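From: Valquíria Rocha
To: balogh-users list
Subject: Re: [balogh-users] Open day at Distia, who went?

Gerardo Caputo wrote:

> I couldn't make the open day at Distia. Did anyone from the list
> see the clothes handling cell? We are thinking of a similar one
> at Ukis and I'd like to know how they mounted the arms and
> whether it is worth asking for a private demo.

Hi Gerardo,

I went in April, with one colleague. There were 14 visitors in our group and we had the cell to ourselves for most of the afternoon.

It is a tabletop setup with 2 white arms. They ride on carriages on one black rail along the edge of the table, with a toothed rack under it. The sides are light gray walls. I asked about the rail and they said they wanted to change the spacing of the arms without unbolting anything. Moving a carriage and checking it again takes them five minutes.

The clothes are ordinary ones, a plaid flannel shirt and so on. There is a small wooden rack at the back with hangers on it, and a gray plastic bin to one side. They don't tidy up before a run. I liked that, as most demos I have been to start with a folded towel.

The cables are my one complaint. They run outside the arms in big loops. Stultodness sells a sleeve for this but Distia said they had not tried it.

On the private demo, I would ask. They were open with us and answered everything except the price. Go after 2 p.m., the mornings are for maintenance. Bring some of your own garments too, they offered to put ours on the table and we had nothing with us.

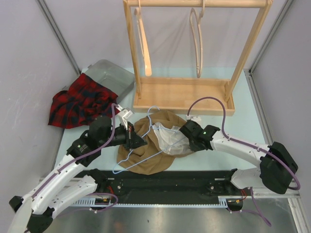

If you do go, ask which grippers they would buy today. They told us they were still comparing and I'd like to hear the answer for our own order.

Valquíria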